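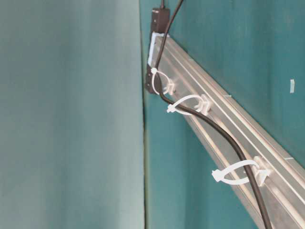
Is there a rule for how tight cable ties should be when a cable runs along an aluminum rail beside a robot?

Stella Mollel

The good practice most shops follow is to leave every tie open until the whole cable is in place, then close them just enough that the cable can't wander and you can still slide it a little with two fingers. I don't know of a single number that covers every cable, so the cable maker's sheet comes first. If the sheet gives a minimum bend radius, treat that as a firm rule, and let your own shop sheet settle the rest (spacing, which side the heads face, who signs for it). A tie pulled down hard enough to pinch the jacket is too tight on any rail, and I'd cut it off and put on a new one. I know that feels fussy on a busy day, but ties are cheap and tracing a bad cable is a miserable way to spend an afternoon!

Joaquín Vergara

I'd agree with Stella and add a bit from our side, if you have the patience for it. We wrote a one-page rule sheet at Gramance in March, after too many friendly arguments about whose way of dressing a cable was the right one, and we use it when people do the threading and when the robot does. The rail in our cell is 830 mm long with a mount at least every 200 mm, and your numbers will be different, so please don't copy ours without looking at your own cable. The order of work is the part I would borrow:

1. Seat the mounts in the rail before any cable comes near it. Give each one a gentle tug. A mount that slides now will slide later with the weight of the cable on it, and then you get a sag where you least want one.

2. Put the ties in their mounts as open loops, with all the heads facing the same way. Whoever comes along afterward (or whatever gripper does) then finds the same thing at every stop. We ask for the loop to be comfortably larger than the widest part that has to pass through it, and if there's a molded plug on the end, that means the plug and not just the cord. People forget the plug all the time, me included.
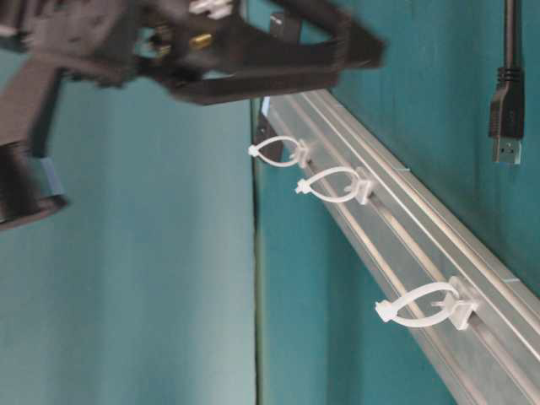
3. Thread the cable from one end of the rail to the other without skipping a tie. Keep hands out of the cell while the arm is enabled, even if a loop has turned and you're dying to nudge it straight. Stop the robot the way your site's procedure says, fix the loop, step out, and restart.

4. Look along the full run before closing anything. A gentle sag between ties is fine with us. A twist is not, and neither is a cable that touches the arm's path anywhere in its travel, so run the program once at reduced speed and watch.

5. Close the ties in order, trim the tails flush so they don't scratch anyone, and write your initials on the sheet.

On tightness, our sheet says "snug, jacket not dented," and that has been enough. We did talk about putting a tension figure in there — there are tools that will do it for you — but for one light cable it seemed like a lot of trouble, and a new person learns the feel of it pretty quickly.

Henrike Wunderlich

just leave them loose, ours have been that way forever

Joaquín Vergara

Henrike, I'd be careful with that one as general advice! Loose is lovely while you're threading, but a finished run beside a moving arm needs to stay where you put it. If your cable sits well clear of everything and gets swapped often, I can see the appeal of reusable ties, and they might save you some cutting too.

Filed under: Workshop Help > Robots & Automation > Cable management, setup rules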